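July 15, 2020

Cup day again, and I am writing this with my shoes off and a bowl of cherries, feeling happier than I have all week.
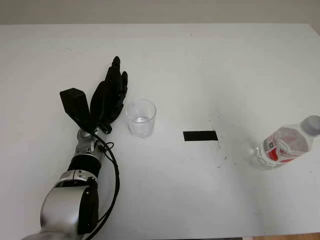
Water, and what it does to the numbers

So we finally left a little water in the cup, which I have been asking for since we started at Caldeira! With dry cups the Dikent policy had gotten almost smug, 39 good placements out of 60, and I wanted to know if it had learned to carry a cup or only to move one over to the black tape. With water it managed three. Three! I laughed out loud, and then I felt a bit sorry for it.

But it's a lovely result in its way, because the grasp was fine nearly every time and the trouble came in the tilt (the wrist rolls too early, I'm sure of it). We have 1132 demonstrations and every one of them was done dry, so how could it know?

Tomorrow I'll start recording wet ones, slowly, and bring more paper towels.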